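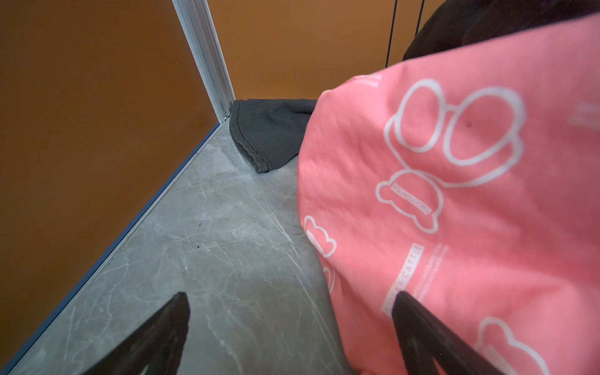 Pink one, station 11, Drosumdale

foldline_22
Third month with the Skunen arms on the garment tables. Management said we'd be "freed up for higher-value tasks." My higher-value task is putting clothes in front of the arm. Anyone else's site doing this?

Gayan Bepari
Catterall here. We had 18 people on folding, now we have 11 and the rest went to returns. Pay stayed the same, and my wrists quit hurting by November, so I'm not going to cry about it.

foldline_22
Good for your wrists. My neck is shot from watching a screen all shift.

zesance_refugee
Gayan, ask the people in returns how they feel about it. I was one. You get a 46 page manual and a chair that doesn't go down.

Gayan Bepari
I did ask. Two of them like it. One of them is my cousin, so make of that what you will.

foldline_22
What bugs me is the quota. They left it where it was when we had full tables, and now if the arm has a slow morning it's my name on the sheet. Gray cloth, marble top, two black fingers, and me.
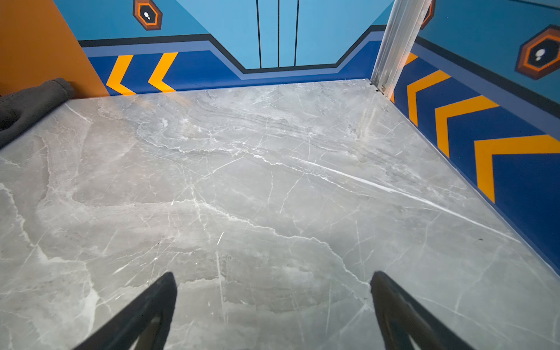 Nimal Weerasinghe
Then get the quota split in writing. We did that at our place before anybody signed off on the arms, machine numbers in one column and ours in another. Took 22 emails.

zesance_refugee
And did it change anything?

Nimal Weerasinghe
The sheet has two columns now. I still get the talk, but it's shorter.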